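Tondier open day: data card

Contents: 805 short clips from our Saturday open day at the Urquijo workshop. Visitors worked with hand-held grippers for 20 minutes per turn.
Tasks: rack, spice jars.
Labels: written by us in English, with Canadian spelling.
Not included: 14 clips which we could not label with certainty.

Rack first, then the two jars of powder with white caps:
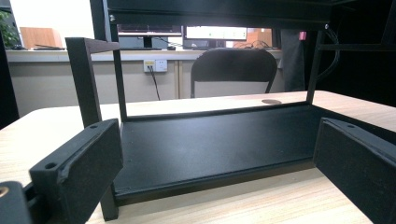
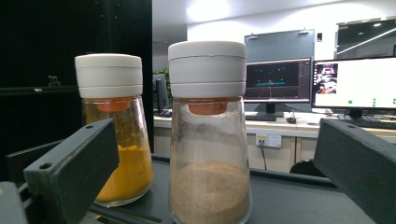

Tsegereda Chala wrote to us that 20 minutes was too short for learning the grip, and she asked for a longer turn in July.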